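Projet Grindovus, manipulation d'objets domestiques
Rapport d'avancement au financeur, troisième tranche
Rédigé par l'équipe Clelemlow, site de Duscombe

Le lot 3 a pris du retard en septembre à la suite d'un arrêt de sécurité sur la cellule de manipulation. Le présent rapport traite surtout de cet incident et de ses conséquences sur le calendrier. La tâche concernée est celle de la lampe de bureau. 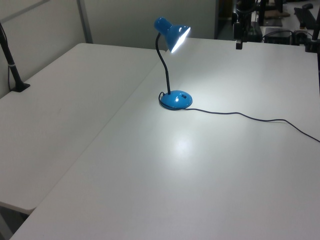
La lampe sur la table de travail, puis le bras et sa pince du côté de la lampe allumée.
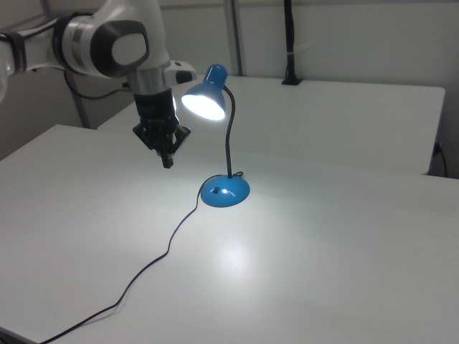 Côté Ojala, on nous a écrit dès réception de la version provisoire : « Le câble nous préoccupe davantage que l'arrêt lui-même. S'il traîne sur le plateau, le planificateur doit le connaître. Nous souhaitons que ce point figure dans le rapport final, avec une date de correction. » Le point est traité ci-dessous.

Déroulement de l'incident. Un samedi, pendant une série sans opérateur à proximité immédiate, la pince s'est refermée sur le cordon d'alimentation au lieu de la tige flexible. Le bras a poursuivi sa remontée et la lampe a été entraînée sur la table. Le seuil d'effort aurait dû interrompre le mouvement à ce moment. L'arrêt n'est intervenu que 8 secondes plus tard, par dépassement du temps alloué à la tâche. Personne n'a été blessé. La lampe a été débranchée et la cellule mise hors tension avant toute intervention.

Causes. Nous en retenons 2. Le modèle de saisie confond la tige et le cordon, tous deux noirs et minces, lorsque l'abat-jour éclaire fortement la zone. Par ailleurs, une mise à jour du contrôleur avait remis le seuil d'effort à sa valeur d'usine, et la vérification prévue après mise à jour n'avait pas été faite. Cette omission nous incombe.

Mesures prises. Le seuil est désormais relu au démarrage et la cellule refuse de partir si la valeur diffère de celle du dossier de sécurité. Les séries sans opérateur sont suspendues. Une zone interdite suit le tracé du cordon, relevé avant chaque série. Ce relevé est encore manuel et prend du temps ; sa version automatique est en cours d'essai et sera livrée avec le lot 4.

Effet sur le calendrier. La cellule est restée arrêtée 3 semaines. Sur les essais prévus pour la tranche, jusqu'à 2000 devront être reportés sur la suivante. Les essais enregistrés entre la mise à jour et l'incident sont conservés à part et ne seront pas utilisés pour l'évaluation.

Budget. Pas de dépassement à ce stade. Le remplacement des doigts de la pince, par précaution, est imputé sur la ligne maintenance. Nous demandons l'accord du financeur pour décaler la livraison du lot 3 à la fin de la tranche suivante.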